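Automatisation du poste de travail et organisation humaine
Séance 4 — Le poste de préparation : tri, collage, mise en bac
Support de cours, version du 26 septembre 2021
Responsable du module : Upendo Mfaume

Rappel de la séance précédente

Nous avions laissé le cas Larano au moment où l'atelier décide d'automatiser une partie de la préparation des petits lots. Larano assemble et conditionne des présentoirs en carton pour des détaillants. L'atelier emploie 91 personnes, dont une petite équipe affectée à la préparation. Le travail y était entièrement manuel jusqu'en janvier : prendre les pièces, les ranger, les coller ou les scotcher, les poser dans un plateau, passer au suivant.

Revoir avant la séance la distinction entre tâche prescrite et tâche réelle. Elle sert dans tout ce qui suit.

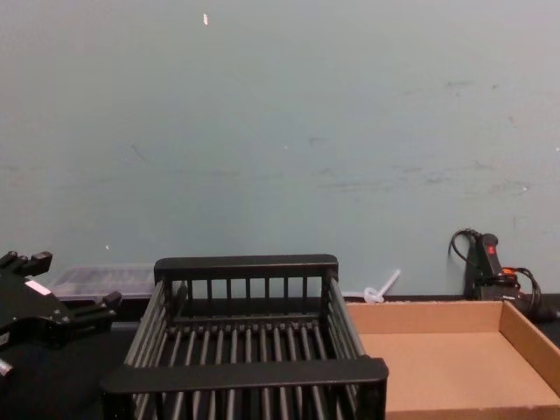
Temps de lecture : 4 minutes

1. Ce qui est automatisé

Le projet, nommé Mevar en interne, ne porte que sur les gestes de prise et de dépose. Un opérateur faisait en moyenne 300 transferts par poste de travail et par équipe : une pièce sortie d'un bac, orientée, posée dans un plateau de carton. Pris isolément, le geste est simple. Répété, il sollicite l'épaule et le poignet, et c'est par là que la question est arrivée sur la table, à la suite de plaintes relevées par l'encadrement.

Le reste n'a pas été confié au robot. Le collage à chaud, le choix du ruban, la reprise d'un carton mal plié et la décision de mettre une pièce au rebut restent à l'opérateur.

À noter : la direction parlait au départ de « poste automatisé ». Les opérateurs disaient « le poste avec les bras ». La seconde formule est plus exacte, et c'est celle que nous gardons dans ce cours.

2. Ce que l'étude du poste a montré

Nabil Khasawneh a suivi l'équipe pendant la mise en route et a noté 137 interventions humaines sur le poste. Il les classe selon ce qui les déclenche :

Remise en place d'un contenant. Un plateau décalé de quelques centimètres ne gêne pas un opérateur, qui corrige sans y penser. Pour le bras, la position du plateau fait partie de la consigne.

Préparation des consommables. Rubans, colle, petites attaches : tout ce qui traîne sur un plan de travail ordinaire doit maintenant avoir une place connue.

Contrôle visuel. L'opérateur regarde la dépose et décide s'il laisse continuer.

Arrêts de précaution. Ils sont rarement liés à une panne. Le plus souvent, quelqu'un a besoin d'atteindre un objet situé entre les deux bras.

La première catégorie est la plus fournie. Elle n'apparaissait dans aucune fiche de poste. Elle existait déjà avant le robot, mais intégrée au geste, donc invisible pour qui mesurait seulement les temps de cycle.

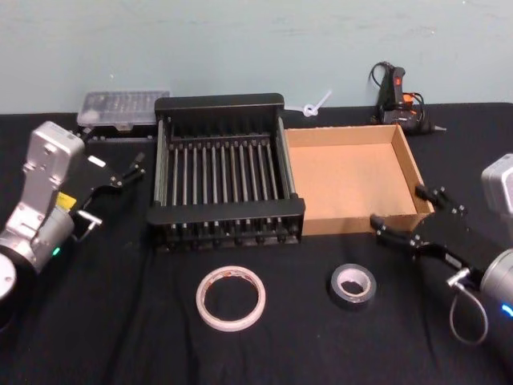 L'aménagement du plan de travail devient ainsi une tâche à part entière. Chez Larano, elle est revenue aux opérateurs les plus anciens, qui savaient quels objets servent ensemble et lesquels finissent toujours par se gêner. Cette compétence n'était ni nommée ni payée. Elle a été inscrite dans la grille de classification après discussion — la négociation a duré plus longtemps que l'installation.

3. Effets sur les personnes

Charge physique. En baisse pour les transferts, inchangée pour le collage.

Attention. En hausse. Surveiller un mouvement que l'on ne fait pas soi-même fatigue autrement, et les opérateurs demandent des rotations plus courtes.

Rythme. L'opérateur pouvait accélérer avant une pause et ralentir ensuite. Avec les bras, la cadence est fixée. Plusieurs personnes citent ce point avant tous les autres.

Entraide. À l'ancien poste, on se parlait d'une table à l'autre. La zone de travail des bras a obligé à écarter les tables.

4. Comparaison avec Broltberg

Le site de Broltberg a suivi le chemin inverse : équipement choisi d'abord, équipe consultée ensuite. Les interventions n'y ont pas été relevées, ce qui limite la comparaison. On sait seulement que le plan de travail a été redessiné à deux reprises et que le cabinet Mekonnen, appelé pour le second passage, a commencé par demander aux opérateurs de ranger la table comme ils le feraient pour eux-mêmes.

Travail à rendre

Choisir un poste que vous avez observé en stage. Décrire un geste de prise et de dépose, puis relever tout ce que la personne corrige sans l'annoncer. Indiquer qui ferait ces corrections si le geste était confié à une machine, et à quel moment. Deux pages au maximum, schéma du plan de travail compris.

Les relevés de Nabil Khasawneh sont consultables au secrétariat du module. Ne pas les sortir de la salle.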